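Sunday, August 1, 2021

Notes from the Grilotov open day. Typing these up the same evening while I can still read my handwriting. Shona, skip to the part on the bowl if you only want the verdict for the Samarakoon people. Most of the rest is for my own use.

Got there at opening, and the parking lot was already full. Paid for the street. The program said demos on the hour, talks on the half hour, and both slipped right away, so I missed the first half of the talk on grippers and caught the end of a demo I hadn't planned on. That was the Jodo stand, a single arm putting lids on jars. Fine. It put lids on jars. The jars were in a fixture and the lids were in a fixture and I could have done that with a cam and a motor in my first job. I asked what happens with a cross-threaded lid and was told that was on the roadmap. Took the brochure, left the tote bag.

Then the two-arm strawberry cell, the one we came for. Vilhjálmur Þrastardóttir was running it and was decent about questions, better than most, and did not try to sell me anything. The pitch on the sign is "dexterous bimanual handling of soft produce". I have problems with at least two of those words and will get to them.

Layout first, since we may want to copy some of it. Tabletop, aluminum extrusion along the edge, both arms bolted to the same rail. I like the shared rail. It gives you one reference for both arms, and if somebody leans on the table they move together. I don't like that both arms then feel each other. Put your palm on the rail when one of them stops hard and see how you feel about your repeatability number. I did this when they were between runs and Vilhjálmur saw me do it and laughed, so they know.

Cameras on the wrists. Boards out in the open by the bases with the wiring showing, which is all right in a lab and would not last a week at Samarakoon with the hose-downs. I asked about washdown. The answer was a long one and the short version is no.

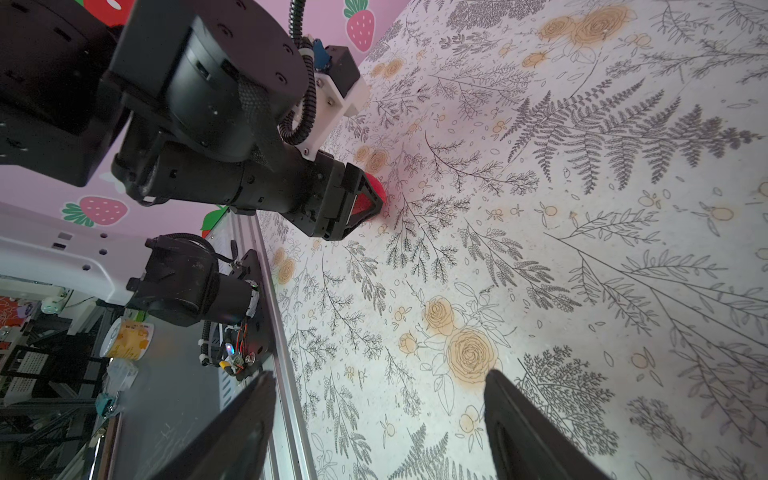
The fruit is fake. I want this written down in plain words because the sign does not say so, and I heard two different people in the crowd telling their kids the robot was picking real strawberries. Vilhjálmur said so the moment I asked, no fuss about it. But "soft produce" is up there in big letters. A toy strawberry has a shape and a color. It does not bruise, leak, stick to its neighbor, or come apart at the stem. If you squeeze it too hard you learn nothing. Every hard part of our problem is in the things a toy leaves out, and I would want to see the same cell with a flat of real ones in December, when they come in half frozen from the truck and half soft.

To be fair to them, the cloth is a better choice than I gave it credit for at first. Printed all over, leaves and stems and roses. And the walls are pink with strawberries on them, big red ones, same general look as the thing being picked. I assumed decoration for the families. Vilhjálmur says they wanted clutter behind the target on purpose, so that anything keying on red would fall over. That is a good instinct and more than I have seen from Trulo, who still demo on matte black. I would still like to see the numbers with the walls swapped for something plain and then something worse. If it has only ever seen one wallpaper then the wallpaper is a fixture too, same as the jar lids.

Asked how it was trained. People driving the arms by hand, recorded, then a model fit to the recordings. 3000 recorded runs for this one task. I wrote the number down and underlined it. That is a lot of somebody's afternoons for moving toy fruit on a table. Asked how many of those had to be thrown out and got a shrug, which I count as an answer.

On to "bimanual". I watched for 40 minutes, with one break to let a school group have the rail. In that time I saw the two arms do work that needed two arms exactly never. What I saw was two single-arm jobs sharing a table. One arm goes after the loose fruit, the other goes to the bowl. They keep out of each other's way nicely enough, and I won't pretend that is trivial, but keeping out of each other's way is what you would get from a line down the middle and a lockout. I'd call it bimanual when one holds the bowl and the other tips it, or one steadies a clamshell while the other shuts the lid. Asked for that. They have tried the clamshell. "Not today," said with a smile.

The bowl. Green, wavy edge, pile of fruit in the middle. This was the part I cared about, picking from a heap where the berries touch. Going in from above with both fingers open, you have to put a finger down between two berries that don't want to be apart. With toys they roll away and let you in. With fruit you get a finger through the side of one.

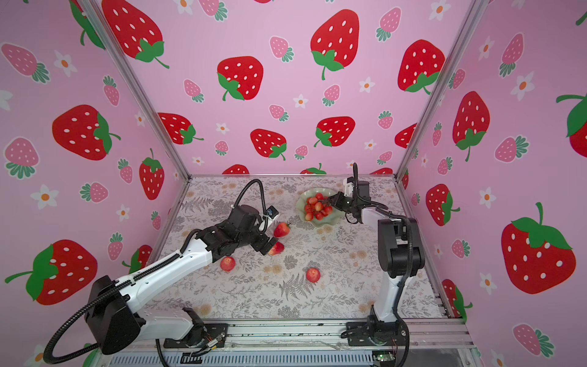 Strawberry cell, both arms working: left one low over the loose fruit, right one at the bowl.

I stood there wanting a force trace. There isn't one on display, only the camera feeds on a monitor, and those look great and tell me very little. Vilhjálmur says they read motor current and guess at grip from that. OK for toys. For our stuff I'd want to know what the guess is worth at the light end, where friction in the gearing is bigger than the thing you are trying to measure. We had this exact argument over the Trulo hand and lost a whole spring to it.

Failures. They happen, and the crew does not hide them, which puts them ahead of the Jodo stand, where a guy stood in front of the arm when it hung. The kind I noticed most was a regrasp: close, lift a little, go back down, close again. A patient person in the crowd reads that as clever. I read it as cycle time. Nobody had a cycle time on the sign either. When I pushed, I got "it depends on the pile", which is true and which I can't put in a report.

They also gave a figure of 413 picks since the last time a person had to step in. I asked what counts as stepping in. Fishing a berry off the floor doesn't count. Nudging one back within reach doesn't count. Restarting the program does. With that definition I could get a good number out of our old rig as well. I don't think anyone is being dishonest. It is a number that was made for a sign.

Things worth stealing:
The three-sided enclosure with frame posts at the rear corners. Cheap, keeps the light steadier, keeps elbows out on the far side.
The camera clamp on the wrist. The mount is white and printed, the camera comes off without touching the arm. Ours takes four screws and bad language.
Braided sleeve over the cable at the joint. We have been zip-tying and replacing.

Things not worth stealing:
Cable loops standing up in big arcs over the wrist. Looks fine until the other arm comes through. I asked if they ever snag and got a yes before I had finished the question.
Open boards on the rail, see above.
The sign.

Had a bad sandwich and a conversation with a man from a packaging outfit who thinks all of this will be in his plant within 2 years. I asked him who does his maintenance now. He does. I wished him luck and meant it.

Where I come down, for Shona: don't cancel anything on account of this. As a research bench it is solid work and I would be glad to have Vilhjálmur visit. As evidence that a pair of arms can pack fruit for Samarakoon it shows nothing yet, either way. If they want to change my mind I'd ask for one afternoon with real berries, our clamshells, a scale under the tray, and someone from our side holding the stopwatch. Bruise count the next morning, not on the spot. I said all that to Vilhjálmur in nearly those words and the answer was "send me the clamshells", so that is now on us.

To do:
Box of clamshells, both sizes, to Grilotov. Shona, do we still have the old label stock or do they go out blank?
Ask for the wall-swap results if they exist.
Ask what share of the recorded runs got tossed. Ask in writing this time.
Dig out our Trulo current plots from the spring. I think they are on the gray drive.
Expense the parking.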